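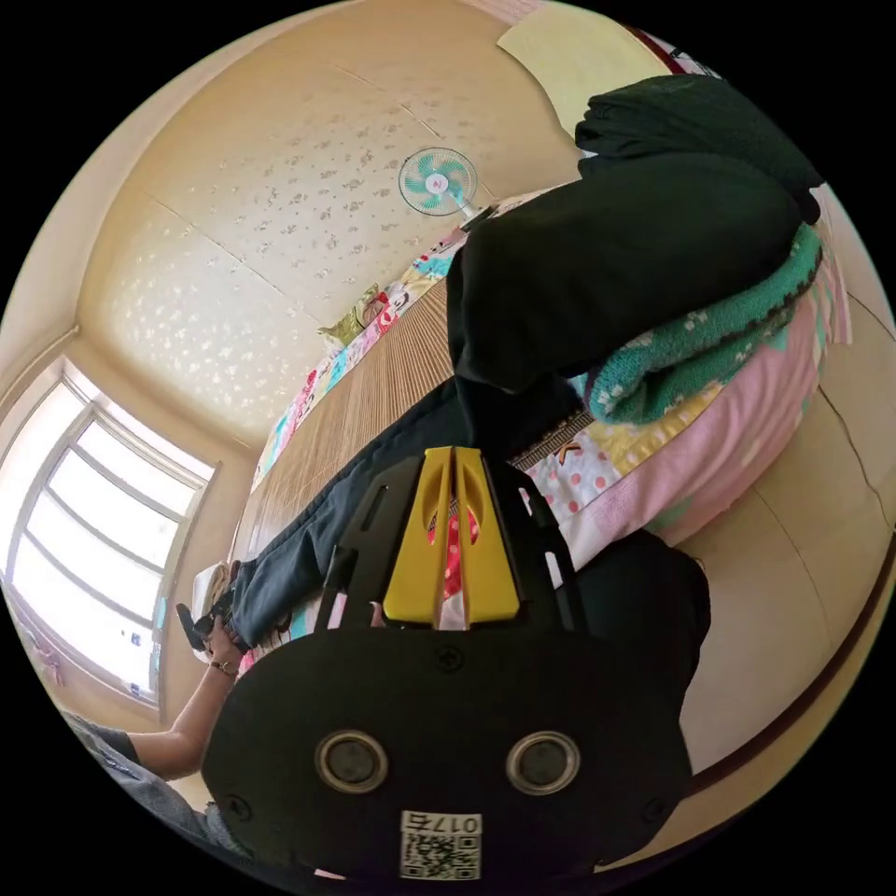
Re: [kerby-tenants] spare room, bedding, the whole Hedby thing

Yurani, quick one before I run for the bus, sorry for the fragments.

Yurani Betancur wrote:
> Does anyone know if we can sublet the small bedroom for
> January only? My cousin needs somewhere near the college.
> Also is the deposit still 2,000 or did Olszewski put it up
> again? Last I heard he wanted it in cash.

Sublet yes, but in writing. Olszewski's office wants the form 2 weeks ahead, the one with the green header, not the old one. They bounced mine for that. Got it back with no note, just a paper clip.

Deposit is 2,000 for a room, 4,000 for the whole apartment. Not cash!! Check or transfer only, get a reciept either way. I paid at the Skollevov street desk, they close at 4 and they mean it.

Short stays also pay 136 for cleaning. Non refundable. I argued, got nowhere. If your cousin brings her own sheets it makes no differnce, same fee.

Heat in the small rooms is on the same valve as the hallway so tell her to pack a sweater. Window sticks too, lift then push.

Re the Hedby dresser from the last thread, still mine to give away, 2 drawers fine and one needs a runner. Anybody on the second floor want it? Can't carry it down alone.

Will scan the form tonight if the library printer is up. If not, knock, I'm home after 7.

Clotilde Tessier
apt 2B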